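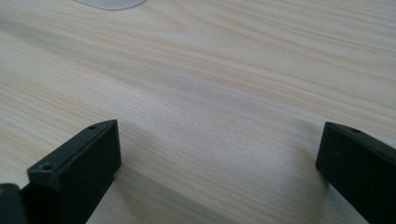
Sport > American Football > Fantasy Leagues > Help

Can I keep a running back who changed teams?

Posted 2023-01-07 by Trorkero

Our league lets us keep one player each, and we lock the names in March. My back ran for 1,176 yards this season but his contract is up and everyone reckons he'll be off. If he signs somewhere with two decent backs already I'm stuck with him – and he costs me a second-round pick. Do I hold on or take the receiver, who had 623 yards and missed a lot of games? The rules say no swaps after the lock.

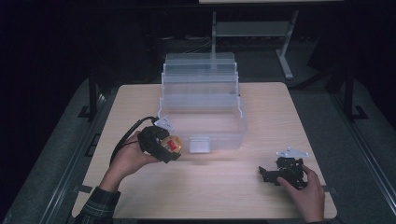

Citik

Keep the back. I had one who moved teams and went from 40 catches to hardly any, but he still got the ball near the goal line, and that's where my points came from. I'd worry more about his age than his new shirt, to be fair.

Dravunance

receiver all day, backs fall apart

Cheon

Ask your league to push the lock back a couple of weeks! Ours did and it saved loads of moaning – most of the big signings are done by then. If they won't budge I'd still go with the back.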